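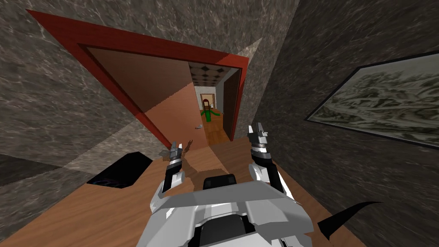
How big a gap under the door can the Ciltance seal close?
The brush closes gaps up to 19 mm. For a larger gap you need the Ciltance Wide, which we make to order.

Foltard Ciltance brush seal for inside doors

The Ciltance is a strip of dense brush held in a thin aluminium rail. You fix it to the bottom of the door, on the side where you see the hinges or on the other side, as you prefer. It keeps cold air, dust and small insects out of the room. It also makes the door a little quieter when it is closed, but please do not buy it as sound insulation. We have another product for this, the Kustex drop seal.

We have made brush seals in the same workshop for many years. The first ones were for barns, and they were very ugly. The Ciltance came later, when Arvo Tikkanen wanted something for his mother's flat where the hall was always cold in January. He cut down a barn seal with a hacksaw, and the rail still has nearly the same profile as his first piece.

Which floors is it good for

The brush works well on wood, laminate, stone and tiles. On a low carpet it also works, but the door will be heavier to move. On a thick carpet we do not recommend it. If the floor is not level, measure the gap in three places and choose by the largest one.

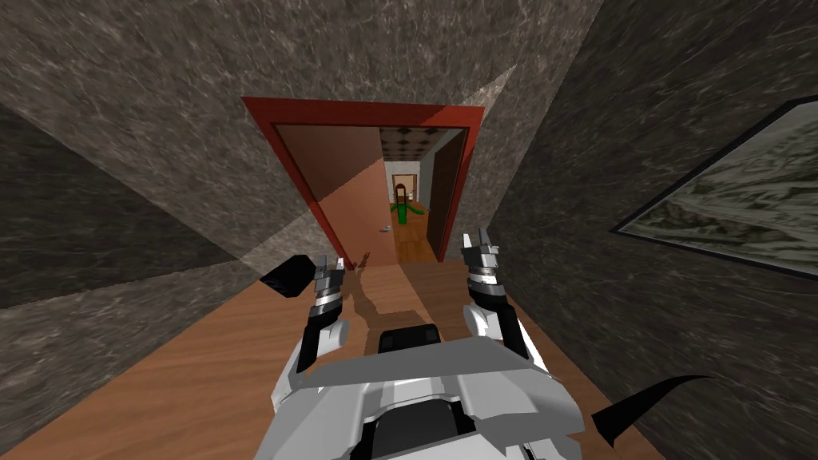

Old houses often have a floor which rises as the door opens, so the brush that fits well in the closed position may bend hard against the boards further in. A bent brush does no harm to oiled or lacquered wood – the fibres are nylon and have no metal core. Small stones caught in the brush can scratch, so comb it from time to time with an old comb or vacuum it.

What is in the package

One rail, 100 cm long, with the brush already inside
Screws and plastic end caps
A drilling template of paper
Instructions in Finnish, Swedish and English

The rail can be shortened with a fine metal saw. Pull the brush out by some centimetres first, cut the rail, then push the brush back and cut it with strong scissors. Do not cut both together. For doors narrower than 65 cm, write to us and we will cut the rail for you at no extra cost.

Colours

Plain aluminium, white, and dark brown. The brush is grey in the white and plain models and black in the brown one. We had also a brass colour, but the coating did not stay nice and we stopped it. 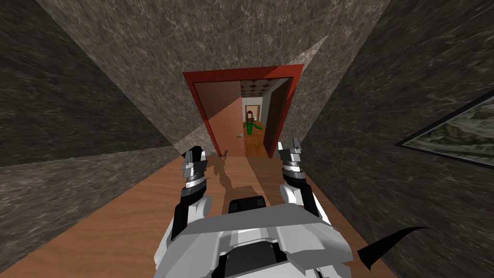

What our customers write

"I put it on the bedroom door with only a screwdriver and a small drill. My first hole was in the wrong place, but the rail covers it." – Lilian Mussa

"Good brush, good rail. The end caps are a bit loose, I fixed them with a drop of glue." – Kerttu Kettunen

The end caps have been changed after this comment and now sit tighter. If you have the old ones, we send you new ones free.

Delivery and guarantee

We send orders within 2 working days. The guarantee for the rail is ten years and for the brush three years. A worn brush can be bought separately and changed without taking the rail off the door. Questions about measuring go to Siiri Harju, questions about an order to Tyyne Halonen. Please write the width of your door in the message.

Prices checked 2/20/26.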